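Automation in a Uniform Rental Business: What Changes for the Staff
Student report, Workplace and Technology module
Iona Baxter

2. Background

Vastura rents and cleans team clothing for schools and amateur leagues. It has 40 people on the payroll, eight of them in folding and packing. The firm began a trial of two-armed folding robots in December. I spent my placement with the folding team and talked to everyone on it, plus the shift lead, Ailsa Crichton.

Before the trial, each folder worked alone at a table and was measured on pieces per shift. The best result on record is 405 pieces, and most people were well below that. Wrist and shoulder pain came up in nearly every interview.

3. The work

The robots are trained on ordinary furniture as well as on tables. Basketball clothing is one of the harder groups. The fabric is thin and slippery, and the armholes are easy to mistake for the neck.
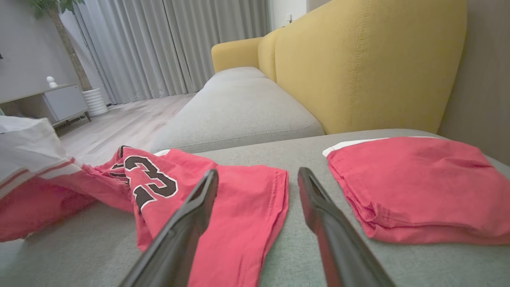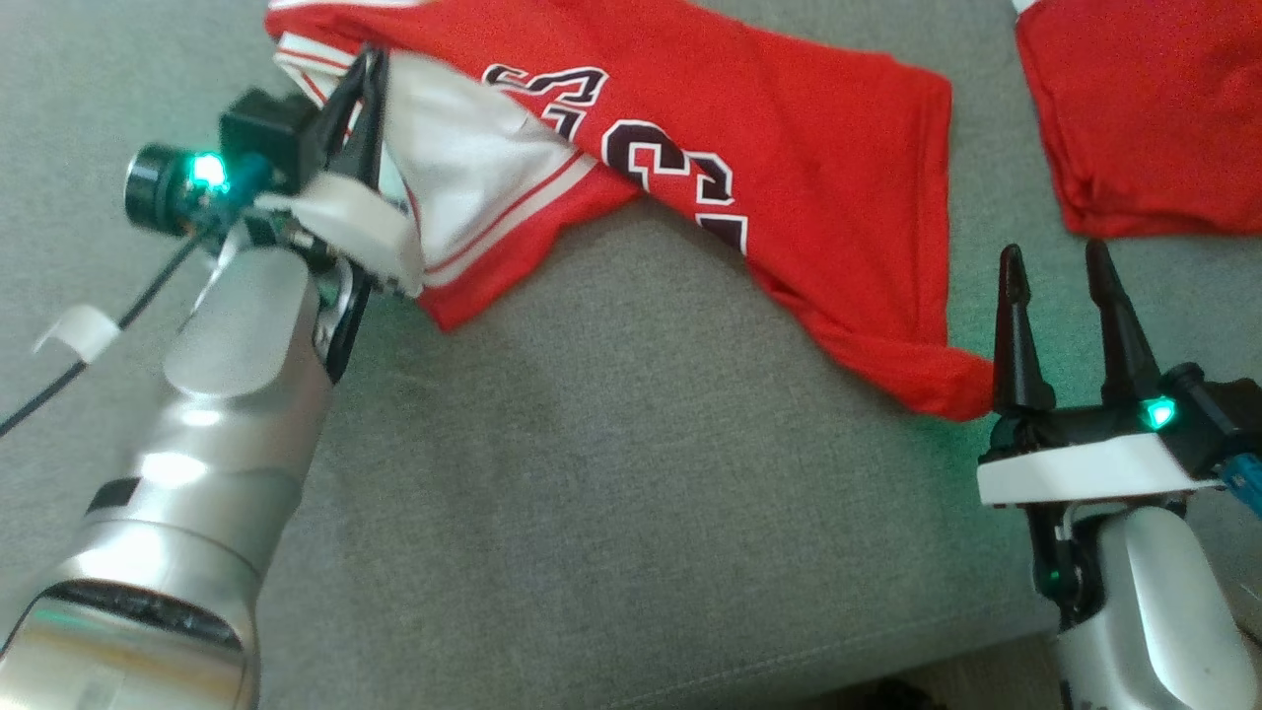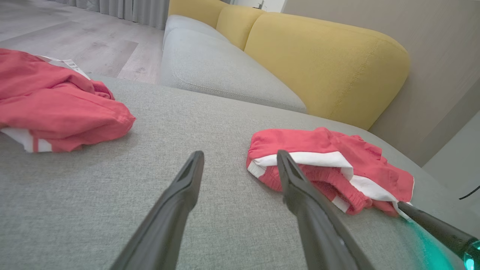 Staff now do three jobs that did not exist before. One person feeds the robots, one checks the folds, and one teaches -- that is, guides the arms through a fold by hand controls until the software has enough runs to learn from. The team recorded 239 runs during my placement. Teaching is the job people ask for. Checking is the job they try to swap, because it means standing still and looking at other people's mistakes, as one folder put it.

Pay has not changed. Several folders felt it should, at least for teaching, and I agree with them. A person who teaches is passing on a skill that took years to build up, and the job description still says "folder."

Ms. Crichton told me no one has been let go. Two people who left were not replaced, though, and the team noticed. She also said the piece count has been dropped for anyone working with the robots, which the older staff liked and the fastest folders did not. They had been proud of their numbers.

4. Limits of this report

I only saw the day shift. The night shift at the Erby site has no robots yet, and I would have liked to compare the two. I also could not get figures on sick days, so what I say on pain comes from interviews alone.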